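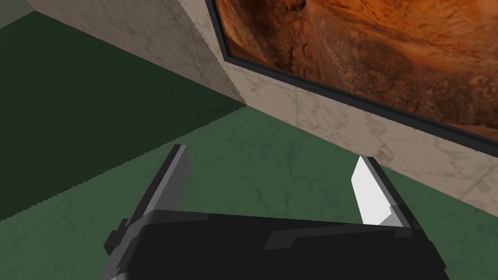

Green marble floor, beige marble wall, framed panel on the right

Forum > Omier play-by-post > Lore and rules questions

Can a Silent Keeper return to the Order after she broke the vow?

tallowmere wrote:
Good evening to all. I play a Silent Keeper of Cinden in the Priststead campaign, and I have a question about the vow before I write my next turn.

In the lore book it is written that a Keeper gives her voice to the river Liew at the age of sixteen, and from this day she may speak only to the drowned. My character spoke one word to a living ferryman, because the ferry was going to hit the weir. The ferry was saved. Now our game master says she has lost the river-hearing for ever and must be played as a normal traveller with a grey coat.

I have read the chapter on vows three times and I do not find "for ever". I find "the river closes to her". A door which is closed can be opened again, or do I understand the English wrongly? 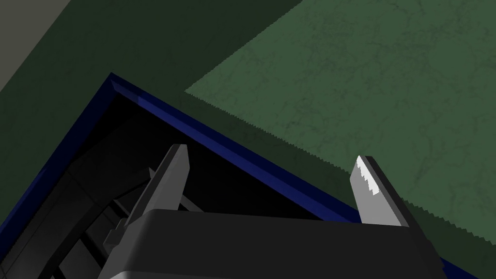 I also want to say that I do not ask for a present. I am ready to play a long penance, even a whole winter of it, and to be weak in this time. But I have written this character since July and I would be sad if one word ends her as a Keeper.

marshlight_k wrote:
Your English is fine and so is your reading. Nothing in the vows chapter says it's permanent. Your GM is probably thinking of the story of the Ninth Keeper, who spoke at her brother's wedding and never heard the river again. That is one story about one Keeper, and she never asked to come back!

oxbow wrote:
I'm with the GM on this. The whole point of the Order is that the price is total. They hear the dead because they gave up the living. If you can pay with a cold winter and some fasting then it's a fine, like for a late library book, and every player is going to shout whenever it suits them.

In the year 531 the entire house at Cinden let itself burn because the only person awake was under the vow and wouldn't call out. You can't have that in your history and then let somebody back in because of a ferry.

marshlight_k wrote:
The burning of Cinden is told in the book as a disaster, oxbow. The next page is the other houses arguing over whether she should have called. Two of them said yes.

oxbow wrote:
And the two that said yes were thrown out of the Order, page after that.

tallowmere wrote:
Thank you both, this is very helpful, also the disagreement. I did not remember that the two houses were thrown out. But where did they go? If they kept the river-hearing after it, then the hearing comes from the river and the Order has no power over it. My GM would have to accept this, I think.

pale_heron wrote:
They went upstream and founded the hill houses. There are two lines about them in the appendix on the Liew, easy to miss because they sit under the toll prices. "The hill sisters speak and hear, but they hear less." So it's in the text, a Keeper can speak and still have something left.

For what it's worth, at our table a broken vow costs 200 days in game time without any hearing, then one roll at the water. Fail the roll and you wait another 200. We've had it happen once and it made for the best part of that campaign. The character was quite bitter by the end and the player loved it.

oxbow wrote:
"They hear less" could mean anything. It could mean they make it up. The appendix is written by a toll clerk, in the fiction, and he has no reason to like them or to know.

I'd accept it as a player if the roll was really hard and the GM wanted it. I wouldn't go to my GM with an appendix and say you have to accept this. That bit of your post worried me more than the lore question.
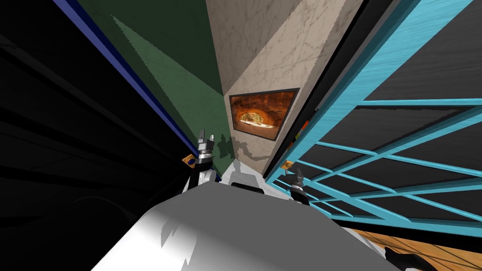 Last edited: Nov 20, 2019

tallowmere wrote:
You are right and I have written it too hard. In my language "would have to accept" is softer than it sounds in English. I meant that I hope it could convince him.

I have sent him a message today with three proposals, so he can choose or refuse:

First, my Keeper goes to the hill houses and learns there to hear a little. She does not return to Cinden.

Second, the penance of 200 days like at the table of pale_heron, with the roll at the water. I would ask for a second roll only if he offers it.

Third, she loses the hearing, as he said, but the ferryman believes he now owes her something and travels with her. This one I like more than I expected - the word she spoke was "left", and he could be a man who thinks about this word too much.

marshlight_k wrote:
Third one, please. I'd read that.

oxbow wrote:
Third one is good. It keeps the price and you still have a story. I'd even let her hear something once, much later, and never be sure of it.

pale_heron wrote:
Agreed with oxbow for the first time in 2,428 posts. One thing to check before you write it: a Keeper who leaves has to hand back the grey coat at the nearest house, and the nearest one to Priststead is 4 days on foot in the wrong direction. Might be useful if you want a reason for the two of them to be on the road.

tallowmere wrote:
I had forgotten the coat! My GM has answered now. He takes the third proposal, but the ferryman will be played by him and he will not be friendly in the beginning. He also says the coat must be handed back dry, and the rains have started. I will put the link to the turn in the Priststead thread when it is written, probably after my exams.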